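Robot Handling, Week 2: learning when to close the gripper 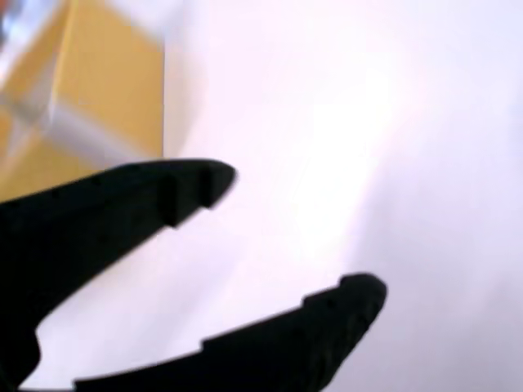
Photo: Mwende Tanui, Brirkstead handling lab

Hello again! Last time we got as far as moving the arm to an object, and I promised we'd talk about the grasp itself. It's my favourite bit (and the bit that eats most of my evenings).

Our view comes from close up, so the two black fingers fill a good part of it and the background is mostly pale and bright. The yellow thing at the upper left is blurry. The policy has to cope with that — it gets no depth reading, just pictures like this and the finger opening.

The method is plain old behaviour cloning. Mutua Mollel and I drove the arm by hand and saved 1,362 grasps, then trained a small network to copy us. At each step it guesses the next 15 moves, does the first few, then looks again. We call the code Vosura, and you'll find it in the course folder.

What did we learn? Guessing one move at a time made the fingers dither, opening and shutting near the object like a nervous crab. Guessing 15 in a go calmed that down a lot. Glare still upsets it, and I don't have a good fix yet.

For next time, please read the Kinyua notes on action chunks (skip the proofs if you like) and have a think about this: if the object slips halfway through a chunk, when should the robot look again? Bring a sketch, scruffy is fine.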